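Courses > Paper and Card Crafts > Chapter 16: Folded Boxes and Gift Bags

Chapter 16
Folded Boxes and Gift Bags

Few things in paper craft feel as good as the moment a flat sheet of cardstock stands up and becomes a box. You have spent the last chapters on cards, and everything you practiced there — clean scoring, square corners, light hands with the glue — comes with you into this one. Now we add depth, and that's where the fun really starts!

The first project is the Dradville box, a lidded box that takes two sheets of cardstock and one evening. Muthoni Mushi taught it for years at her kitchen table, and her pattern is still the one I reach for when I need a quick gift box in September and the holiday papers haven't come out yet. After that we try a tall gusseted bag, and then Dennis Barasa's pillow box, with its lovely curved ends.

Choose a cardstock that is stiff enough to hold a wall but still folds without cracking. Fold a scrap first, once with the grain and once across it, and feel the difference. Solid colors are kind to beginners (prints have a way of ending up upside down on the back wall), and a deep green or a brick red looks handsome with nothing added but a ribbon.
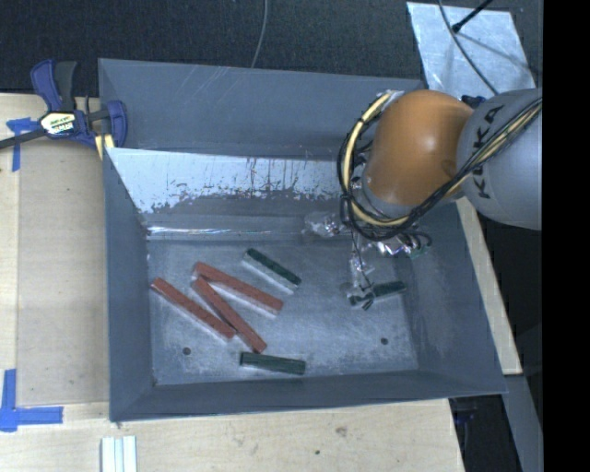
16.1 Scoring before you cut

Score every fold line while the sheet is still whole. Lay your ruler along the line and draw the bone folder toward you twice, gently the first time and a little harder the second. Turn the sheet, score the next side, and keep going until all four walls are marked. Then cut the corner slits, stopping exactly where the score lines cross.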